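Packing and washing tips for small hotel rooms

Most hotel rooms are short of three things: somewhere to hang wet clothes, a flat surface and a second socket. These notes were put together by Jiahui Zhong and Tianyou Mao after a month of one- and two-night stays on the coast road between Kolard and Mirkport, in November, when nothing dries quickly.

Washing in the basin

Check the plug before you run the water. Pop-up plugs often leak, and a flat rubber sink stopper weighs next to nothing. Use lukewarm water and less soap than you think you need. A teaspoon of liquid detergent does two shirts and some socks. Shampoo will do at a pinch but takes a lot of rinsing.

Don't wring knitted things. Press the water out against the side of the basin, lay the garment on a dry bath towel, roll the two up together and kneel on the roll. Leave it for 30 minutes if you have time, then hang it up. Ask reception for an extra towel first, or you will have nothing dry for the morning.

Drying

Hang things where the air moves. The bathroom is usually the worst place unless the extractor fan stays on. A hanger on the curtain rail with the window open a crack is better. Turn jeans inside out and pull the pockets free.

Keep wet clothes off wooden furniture and never cover an electric heater. At the Ghiță guesthouse the heated rail was on a timer and went off at 10 pm, so ask about that when you check in.
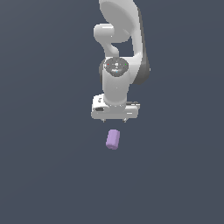
How do you get creases out of a shirt without an iron?
Hang it in the bathroom while you shower, with the door shut, then pull the seams and collar straight by hand while the cloth is still slightly damp. Cotton needs about 4 minutes of smoothing. Linen will never come out quite flat this way, so borrow an iron if it matters.

Packing

Put shoes at the wheel end of the case, stuffed with socks. Roll T-shirts, fold shirts round something soft. Trousers go in first with the legs hanging over the side, and get folded back over the top once everything else is in.

Keep one plastic bag empty for damp swimming things. Alcides Rangel uses an old bread bag for this and a second one for muddy shoes. Shower caps from the bathroom also fit over most soles.

Liquids leak at the lid. Unscrew it, lay a small square of cling film over the neck and screw the lid back on. Squeeze a little air out of soft bottles before a flight.

In the room

Note your room number on your phone. After a week of moving about it is easy to stand outside 309 with the key for somewhere else.

A short extension lead saves crawling behind the bed. Check the plug type before you leave home, and don't run a hairdryer from a cheap travel adaptor.

If the curtains won't meet, clip them together with a trouser hanger from the wardrobe. If the room smells stale, open the window before you unpack and leave the wardrobe doors open too. For a draught under the door, a rolled towel is enough.

Before you leave

Look behind the bathroom door, in the bed, and at every socket. Chargers are what people leave behind most. Empty the safe the night before and put your shoes on top of anything that has to stay in the fridge until morning.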